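**Ticket 3382: Kitchen utensils, Apartment 76, Baird Court**
**Category:** Furnishings and kitchen equipment
**Priority:** Routine
**Opened by:** Murdo MacRitchie, resident
**Assigned to:** Heather MacAulay, Resident Support, Jaltwood Lettings
**Status:** Closed

**Initial report (Tuesday, January 21, 2025)**

The resident reports that the freestanding utensil holder becomes unstable when the chopsticks and long spatula are stored in it together with the cooking tools. It has tipped over twice, on one occasion during the night. The resident also states that the chopsticks no longer form matching pairs and asks whether the missing ones may be replaced under the furnished tenancy agreement.

**Entry 1, H. MacAulay**

The inventory for the apartment was consulted. It lists one plastic utensil holder with base tray, one set of cooking tools, and one set of chopsticks. The entry for the chopsticks does not give a quantity or a pattern. The resident was asked to confirm that the tray is in use and that the holder is seated fully inside it.

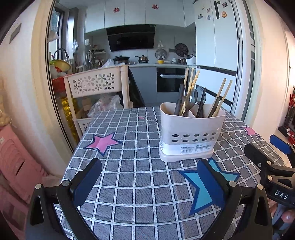 *Utensil holder and base tray on the checked cloth, holding spatulas, a slotted spoon, a black spoon and wooden items.*

The resident confirmed that the tray is in place. He was advised to put the heavier tools in first, handles up, and to distribute the long wooden items around the holder. He was further advised to move the holder to a bare, level surface for the duration of the test, as a fold in a cloth may lift one side of the tray.

**Entry 2, H. MacAulay**

The resident followed the advice for three days. The holder remained upright on the kitchen counter but tipped again after it was returned to the cloth and the long spatula was added. The spatula was identified as the resident's own property. The remaining tools were then sorted by material so that the supplied items could be checked against the inventory.

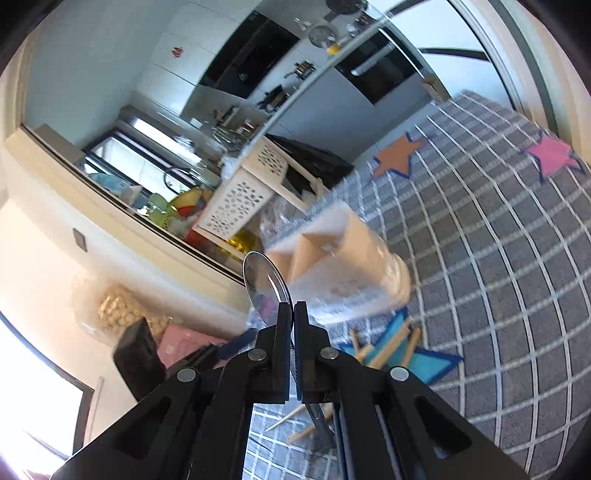 *Stainless steel spoon. Thin wooden sticks on the star-patterned rug beneath.*

The spoon is not listed with the cooking tools. Cameron Purves in Inventory confirmed that steel spoons are recorded separately under flatware, and no correction to the record is required. Wooden skewers are treated as consumables and are not replaced.

**Entry 3, C. Purves**

Reference: request for replacement chopsticks. 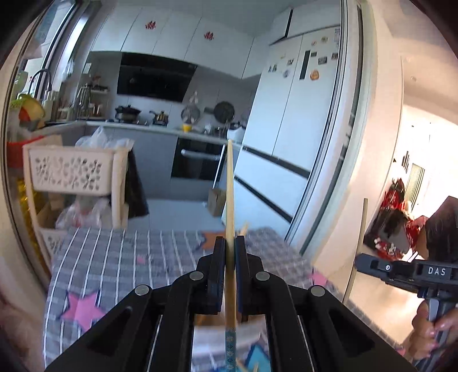 Replacement of chopsticks is carried out by the pair, and a match must be established before an order is placed. Two patterns have been issued at Baird Court: the Velura set, which is plain, and the Civus set, which is decorated. The chopstick submitted for comparison has a blue patterned band with small white motifs at one end, and on that basis it has been entered as decorated. The resident is asked to set aside every chopstick with the same band and to report the total. Plain sticks should be kept separately and should not be counted toward the set.

**Entry 4, H. MacAulay**

The resident reports an odd number of banded chopsticks. One replacement pair was requested from the Baird Court store, and the inventory entry was amended to show the pattern.

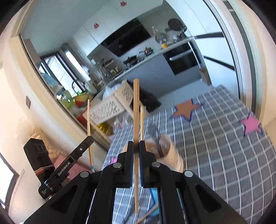

The store was also asked to supply a wider holder, as the present model is not intended for items longer than 30 cm. Ruairi Munro replied that a wider model is in stock and may be exchanged without charge, provided that the original holder and its tray are returned together.

**Resolution**

The chopsticks and the wider holder were left at the reception desk and signed for by the resident. The original holder was returned with its tray. The resident has agreed to store the long spatula in a drawer. Ticket closed by H. MacAulay. Any further request concerning the same items should quote the ticket number above.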